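**Clastia publishes packing guidance for mixed snack and dry-goods parcels**

*For release August 5, 2019*

Clastia, the household shipping service operated by Haser, has published revised guidance for customers who pack mixed parcels of snacks and other bagged dry goods at home. The guidance replaces the July edition and applies to all single-box shipments under the Fernomance tariff.

The revision covers carton selection, rim sealing, placement of bagged goods and the preparation of a packing surface. It was drafted by Hortensia Llanos, packaging engineer at Clastia, after a review of 2632 home-packed parcels received at the company's intake counters. Of these, 300 needed to be opened and repacked before onward shipment. The most frequent fault was a bag caught under a closing flap.

"Sealed bags behave differently from jars or books," said Llanos. "They hold air, they slide against each other, and the crimped edge is stiff enough to lift a flap. Most of the repacking we do is at the top of the box."

**Cartons and sealing**

Reused cardboard boxes remain acceptable. Customers are asked to check the panels for crushed corners, open seams and punctures, and to confirm that old tape still lies flat. Existing tape may stay in place if it is firmly attached. Old shipping labels must be removed or fully covered.

Bags should be set beside the open box and sorted by size before loading. Larger bags go in first, flat side down, with crimped ends turned toward the center. Codes on the bags do not need to be visible once packed, but customers who declare contents by barcode should record them before loading.
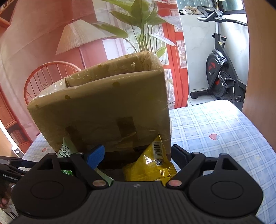

*Open cardboard box with packaged goods set out in front, including a yellow package with barcode and QR code.*

Maximum gross weight is unchanged at 25 kg. The fill line is now defined as 16 mm below the lowest edge of the opening. Voids under the fill line may be filled with paper. Inflated bags must not be pierced to save space.

**Packing surface**

Intake staff reported that many customers lay out their goods on a bed or sofa. The earlier edition advised against this. The revised text permits it for sorting and for loose items, provided the surface is clean and the box itself is loaded and closed on a table or on the floor. A soft surface lets the bottom panel bow during closing, and the center seam then takes the load.

Tape should be kept with the goods until loading starts. A new roll can stay in its wrapping until then, which keeps lint off the edges of the adhesive. Clear packing tape is accepted on all parcels. Masking tape and string are not.

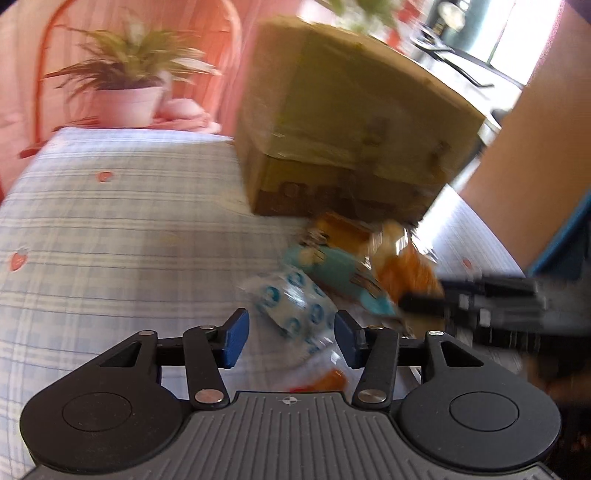
*Clear packing tape and a teal snack packet on a plaid bed sheet.*

**Closing sequence**

1. Press the contents down with an open hand and check the fill line.
2. Fold the short flaps, then the long flaps.
3. Tape the center seam, running the tape down each end panel.
4. Tape both edge seams.
5. Turn the box over and repeat on the bottom.

Octavio Castaño, operations manager at Haser, said that intake counters would apply the new fill line immediately. Parcels packed to the July edition will be accepted if the flaps close without force.

The guidance is available in print at all Clastia counters. A version for small retailers, prepared with the carton supplier Wei, is in review under Jhair Escobar and will be issued separately. It will include a table of carton grades and a section on stacked pallets.

**Press contact:** Nayeli Nina, Haser Communications

**Technical inquiries:** Eliseo Beltrán, Clastia Packaging Desk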